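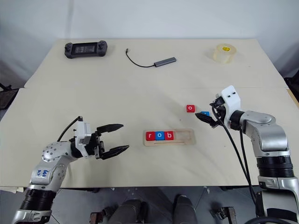
Letter tray

A letter tray (also spelling tray, word rail or block holder) is a shallow holder in which loose letter blocks are stood side by side to form a word. It is used in nurseries, infant classrooms and homes, and forms part of many wooden spelling sets. The usual form is a long rectangle with a recessed channel along its length. The blocks sit in the channel and are kept in line by its sides.

The term is also used in offices for a stacking tray for paper, and in the printing trade for a divided case holding type. Neither is covered in this article.

Contents

1 Construction
2 Blocks
3 Fit and tolerance
4 Use
5 Letter supply
6 Storage and care
7 Variants
8 See also

Construction

Most trays are cut from a single length of wood. Beech, birch and rubberwood are common. The channel is milled along the upper face, and the outer edges are rounded over by hand or with a router bit. Cheaper trays are built up from a flat base with two glued strips forming the sides. These are lighter but tend to open at the joint if they are dropped on an end.

The channel may run the full length of the tray or stop short of both ends. A stopped channel holds the blocks at the ends as well as at the sides, and fixes the longest word the tray can take. A through channel lets blocks be slid in from one end and allows two trays to be butted together for a longer word, but the end blocks are easily pushed out.

Channel depth is normally between a quarter and a third of the height of a block. A shallower channel lets blocks tip when the tray is moved. A deeper one hides the lower part of the side faces and makes the blocks hard for small fingers to grip. Some trays have a narrow secondary groove along one edge, in which a printed word card can be stood behind or in front of the blocks.

Finishes are plain oil, wax or a water-based lacquer. Varnished trays are smoother, and blocks slide along them with less effort, though thick varnish can gather in the corners of the channel and narrow it.

Blocks

Blocks for tray use are generally cubes. A cube stands steadily on any face and can be turned in the channel without changing the width of the word. The letter may be printed, painted, engraved or cut from a contrasting layer and let into the surface.

Lower-case letters are preferred in sets meant for early reading, as they match the letters met in most first reading books. Capitals are more common in sets sold as ornaments or for name-making. White letters on a strongly coloured ground, usually red or blue, give good contrast under ordinary room lighting.

Colour is used in several ways:

By letter type. Vowels have one colour and consonants another. This is the most widespread scheme in teaching sets.

By repeat. The same letter appears in more than one colour, so that a set may include both a red o and a blue o. Colour then carries no meaning and the reader must attend to the shape alone.

By position. First, middle and last letters are coloured differently. The scheme suits three-letter words and is awkward for anything longer.

Lower-case letters raise a difficulty that capitals mostly do not. On an unmarked cube, b turned through half a circle reads as q, d reads as p, and n reads as u. Makers deal with this by adding a short line under the letter or by printing a small dot at the foot of the face. The letter o reads the same either way up and is often left unmarked.

Fit and tolerance

The channel has to be slightly wider than the block. If the gap is too small, blocks bind, particularly in damp weather when the wood has swollen across the grain. If it is too large, the word looks crooked and blocks may twist.

The Dirnus workshop, which supplied spelling sets to nurseries until the closure of its turning shop, worked to a clearance of 2 mm across the channel. A check of 1,057 returned blocks recorded 1,040 as still passing freely along a reference tray. The remainder had swollen or had been repainted by their owners.

Length is calculated from the number of blocks and a small allowance for play. An allowance that is too tight means the last block has to be forced in, and it is then difficult to remove without tipping the whole tray out.

Use

The tray is laid flat on a table with its long side towards the user. Blocks not in use are kept on the table within reach, letter side up. In English the word is built from left to right, each block being pushed against the one before it, and any unfilled part of the channel is left at the right.

Common exercises include the following.

Copying. A word card is shown and the child sets the same letters in order.

Sounding out. The adult says each sound in turn and the child finds the block.

Changing a letter. One block is lifted out and replaced, turning rob into rod or rot. The other blocks stay where they are, so that only one sound changes at a time.

Extending. Blocks are added at the right-hand end, as in rob, robe, robes. The open part of the channel shows that there is room for more, which some teachers regard as a prompt in itself and others as a distraction. Trays with a movable stop were introduced to meet the second view.

Replacing a letter in the middle of a word is the hardest of these by hand. The neighbouring blocks leave little space for the fingers, and the usual method is to slide the right-hand blocks along, lift the middle one and close the gap afterwards. Where there is no spare channel, the end block must be taken out first.

A plain, pale table top is generally recommended. Patterned cloths make loose blocks harder to pick out, and a soft cloth lets the tray rock.

Letter supply

A set with one block for each letter cannot spell words in which a letter is repeated. Extra vowels are therefore supplied, along with second copies of common consonants such as s, t, l and n.

The Metwally pattern, named after the firm that first listed it, has 24 blocks. It leaves out q, x and z, and uses the space for one additional e in place of a full second run of vowels. It has been criticised for having a single o, so that book and moon cannot be made. Later lists from Tometell offer loose vowels in packets, sized to the same channel.

Blocks lettered on more than one face give a larger supply from fewer pieces – at the cost of searching. Each block has to be turned to find its other letters, and a letter already in use may turn out to share a block with the next one needed.

Storage and care

Trays are best stored flat. Stood on end against a radiator or in a sunny window, a long tray will bow, and even a slight bow causes blocks at the middle to ride up. A bowed tray can sometimes be recovered by resting it under an even weight in a cool room.

Dust and crumbs collect in the corners of the channel. A dry, stiff brush removes them. Wiping with a damp cloth is acceptable if the tray is dried straight away, but soaking raises the grain and loosens glued strips. Painted letters should not be cleaned with spirit.

Loose blocks are kept in a cotton bag or a lidded box. Adhesive tape should not be used to bundle them, as it lifts paint from the lettered faces.

Variants

Double trays have two parallel channels, one for a model word and one for the child's copy.

Hinged trays fold in half for travel. The hinge leaves a gap at the centre of the channel in which a block can catch.

Sloped trays lean the blocks back so that the letters face the reader. They derive from the racks used in tile games and are normally used with flat tiles. The Flolemora rail is a sloped tray with a squared step that also accepts cubes.

Magnetic trays hold blocks by means of a steel strip under the channel. They can be picked up and passed round without loss of the word, but each block must have a magnet let into its base and will hold on that face only.

See also

Alphabet blocks
Movable alphabet
Tile rack
Word building

This page was last edited on August 1, 2022.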